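Cleaning a Small Bathroom Toilet Without Losing Your Whole Morning

The toilet is the one piece of furniture in the house that everybody uses and no visitor compliments. It asks for very little. A proper going-over takes 15 minutes, and most of that is waiting for the cleaner to do its work while you stand in the hall and look at your phone.

I have cleaned a lot of small bathrooms, mostly my own, and the method has settled into the steps on this page. You need a bowl cleaner, a brush, two cloths of different colors and a pair of gloves you don't also use for the dishes. If you own only one color of cloth, buy another. This is not a place for trusting your memory.

Start with the lid up

Open the lid before you do anything else and take a look at the underside. People wipe the top of the lid with great devotion, as it's the part they see, and leave the inside to fend for itself. If there is still a label stuck in there from the factory, you can wipe over it gently or peel it off. Mine stayed for years. I had stopped seeing it. 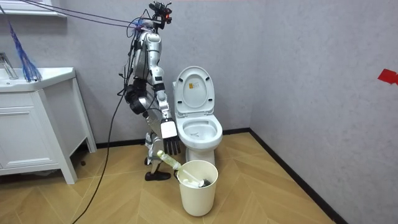
Lid up first, label and all.

Squirt the cleaner under the rim, all the way around, and let it run down by itself. Then walk away. The bottle will say how long to wait and the bottle is right, much as it pains me to take orders from a bottle. Scrubbing right away only moves the stuff around and makes your arm tired.

While it sits, do the outside. Go from the cleanest part to the worst: tank, flush button, outside of the lid, then the seat, then the rim, then the base. Turn the cloth as you go. A damp cloth is plenty for the tank - spraying it just gives you drips to chase down the wall.

Give the brush somewhere to live

A toilet brush lying on the floor is a sad sight, and a brush in a fancy holder with a tight lid is worse, for it never dries and it knows it. A plain round bin in front of the toilet or next to it does the job. The handle sticks out where you can grab it, and a bin is easy to rinse in the tub. Dump out whatever has collected in the bottom every time you clean. You will be surprised once, and then you'll never skip it again.

After scrubbing, drop the seat on the wet brush handle so the head hangs over the bowl, and leave it there for 3 minutes to drip. Then back it goes.
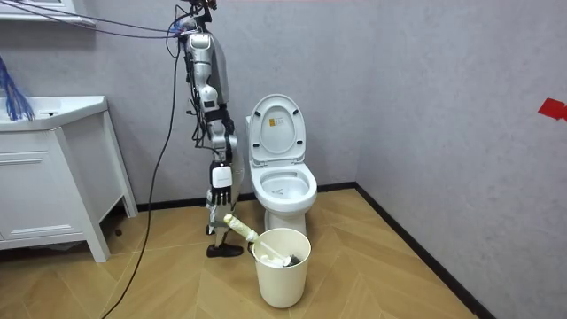
Bumpers, hinges and other places dirt goes to retire

Those little rubber bumpers on the underside of the seat and lid collect a ring of grime with real dedication. An old toothbrush and a drop of dish soap will clear them. Mark the toothbrush in some way that can't be mistaken. I wrap mine in tape, after an incident in October that I don't plan to describe.

On a seat like this one, with dark bumpers on white plastic, check the white right around each pad. The hinges get the same toothbrush. If yours has a quick-release seat, take it off now and then and prepare to feel bad about yourself.
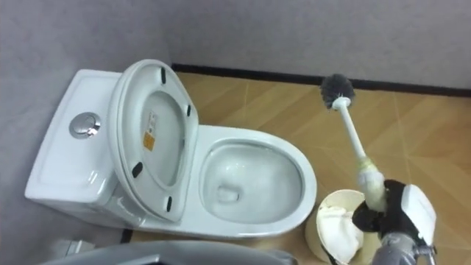 Esi Frimpong

A chrome flush button wants a dry cloth at the end, or it will show every fingerprint in the family. Skip anything gritty on it.

Finish at the floor

Move the bin, all the way out of the room if you can. Wipe the base of the toilet down to where it meets the floor, then the floor behind it, then the strip along the wall. Wood and wood-look floors don't care for puddles, so wring the cloth until your wrists complain. Rinse the bin, dry its bottom and put it back.

Now close the lid. It took me 20 years to form that habit and I'm told it's still not reliable.

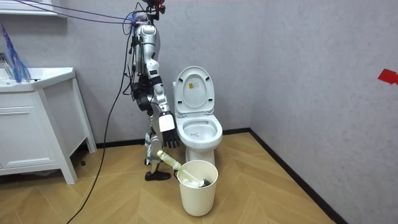 The bin in front of the toilet, before the floor gets wiped.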